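The quiet joy of growing things indoors

2021-01-17

January is a terrible month for gardeners, or so I used to think. The beds are sludge, the lawn squelches, and the seed catalogues arrive full of tomatoes you can't sow for weeks. Then, three winters ago, I was given a tatty spider plant in a yoghurt pot, and I have not had a dull January since.

I should confess that I came to houseplants as a snob. Proper gardening happened outside, in boots. Plants in the house were something my grandmother had on the landing, gathering dust beside the telephone. What changed my mind was how much there is to look at when a plant lives at eye level. Outside I would never have noticed a new leaf unrolling over breakfast - indoors I practically cheered it on.

That first spider plant now has so many babies that I have started leaving them on people's doorsteps. It is the best beginner's plant I know. It puts up with a cold hallway, it puts up with being forgotten, and when it is thirsty it goes pale and floppy and then perks up again by teatime. Snip off a baby, stand it in a glass of water until the roots are as long as your little finger, and pot it up. My whole street is at it.

Winter is when most houseplants come to grief, and nearly always it's the watering can that does it. Growth slows right down in the short days and the roots drink very little. The compost stays soggy, the leaves turn yellow, and the worried owner decides the poor thing must need another drink. I have drowned a peace lily, two ferns and a very expensive fig this way. These days I push a finger into the compost up to the second knuckle, and if I feel any damp at all I walk away. 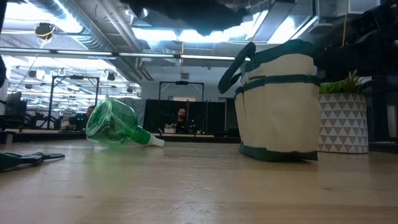 My finger test never worked for me, wrote one reader after I mentioned all this last winter, and I ended up lifting the pots instead. You get to know what a dry one weighs, and it's far quicker when you have a whole windowsill to get round before work. Clay pots fool you at first because they are heavy anyway, but you soon get your eye in. Or your arm in, I suppose.

I have been lifting pots ever since, and I'm a complete convert. It is especially good for succulents, which sit in such gritty stuff that a finger tells you next to nothing (and which, in my experience, jab you for asking).

Light is the other great winter puzzle. A spot that was perfect in June may be a cave by now. In my house the sun drops so low that it sails straight in through the kitchen window and lands on the far wall, a good 10 feet from the sill, for one glorious hour after lunch. So everything moves. The big rubber plant comes forward from its summer corner, the cacti get the bathroom ledge, and the ferns go wherever there is a gap. Do wipe the leaves while you're moving things about. A damp cloth and a bit of patience will do it, and you'll be amazed at what comes off.

Then there is the heating. Radiators under windows are a wonderful idea for people and a rotten one for calatheas, which crisp up at the edges and sulk until spring. I tried misting, and I loved doing it, but I can't say the plants ever seemed to care. Grouping them together has done much more good. A huddle of pots on a tray of wet pebbles makes its own little patch of moist air, and it looks lovely too, like a small jungle that has wandered in from somewhere warmer.

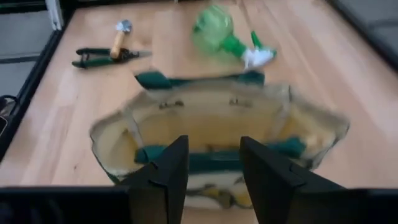
Repotting can wait. I know how tempting it is to have everything out on a wet afternoon, with compost up to your elbows and the radio on, but a plant that is half asleep doesn't want its roots disturbed. The exception is one that is plainly sitting in sour, sodden compost. Get it out, trim away anything brown and mushy, and put it in fresh mix in a pot only slightly bigger than what's left of the roots. A small plant in an enormous pot is heading for trouble, as my expensive fig could have told you.

If your fingers are still itching, take cuttings of something tough. Tradescantia will root in a jam jar in the depths of winter, slowly, while you watch. Pinch off a length with a few joints, strip the lowest leaves, and change the water when it goes cloudy. I have a row of jars above the sink at the moment, stripy ones and purple ones and a plain green one I found growing under a café table (with permission!). Only the purple has failed so far, and I've already got another piece of it in.

The spider plant, meanwhile, has outgrown the landing and is now hanging in the bathroom, dangling babies over the bath. There are four more ready to go, so if you live at the lower end of my road, check your doorstep.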